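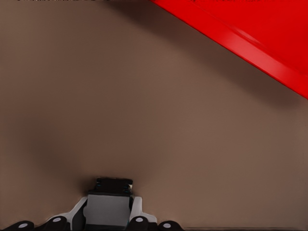 双臂分拣小工位:课程项目报告

先交代一下背景吧。我们组就两个人,我和Frida Ingvarsson,题目是开学时一拍脑袋定的:用两条机械臂把带彩色盖子的小零件分到对应颜色的托盘里。听着像幼儿园作业对吧?我当时也这么想(后来整个十一月都搭进去了)。

实体工位打算搭在Ketilsson共享工坊里,铝型材框架,棕色桌面。不过工坊晚上九点就锁门,我俩白天又都有课,所以先在仿真里把同样的台子建了一遍,项目代号叫Plover。Frida管建模和光照,我管抓取和路径,代码放在一起,吵架也放在一起。

第一版特别惨!两条臂都从桌子远端伸过来,工作区在中间重叠,我一开始让它们各走各的,结果老是在中间顶牛。后来加了个很土的办法:中间那块区域同一时刻只许一条臂进,另一条原地等着。慢是慢了点,但总算不打架了。

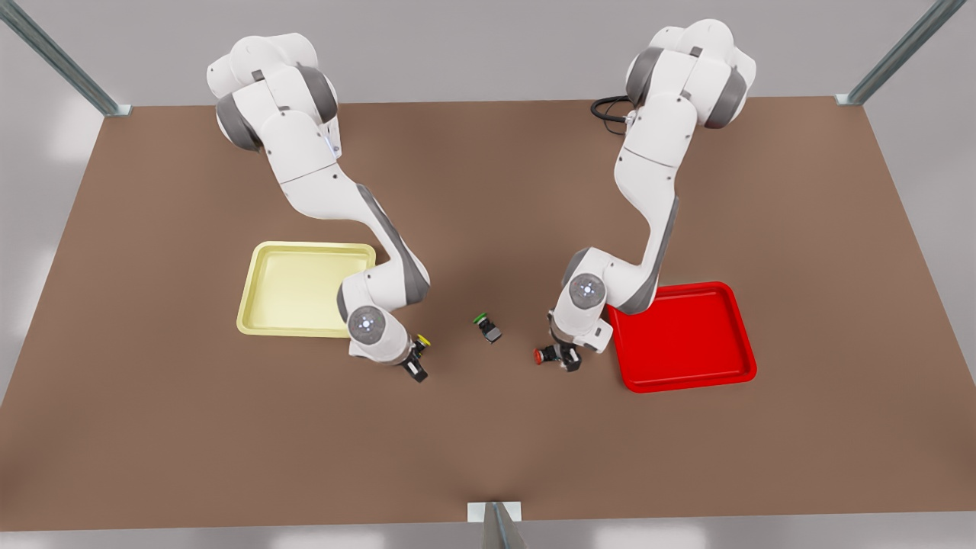
图2 双臂工位仿真画面:绿盖零件横在两只夹爪之间,黄、红托盘分放两侧

颜色识别我本来以为最简单,就取个阈值嘛。可是夹爪的影子一落到棕色桌面上,颜色就往暗里跑,红色的托盘反光又强,程序有时候会把托盘的边当成零件去抓……Frida建议先把托盘的位置从画面里抠掉,再找盖子,我改完以后误抓少了很多。

测试一共跑了1,435次,其中前300次用的是旧参数,我单独存了一个文件夹,没有算进最后的统计。失败的大多是零件侧躺的时候,夹爪合拢会把它推着滚开。我试过让手腕多转一个角度再下去,有改善,但还不稳定,这部分Frida正在重写。

接下来要做的:把等待逻辑改得聪明一点,再把框架的图纸定下来,型材切割得提前跟工坊预约。另外托盘的边沿我想换成哑光的,已经跟Frida说好了,她负责打样,我负责去借砂纸。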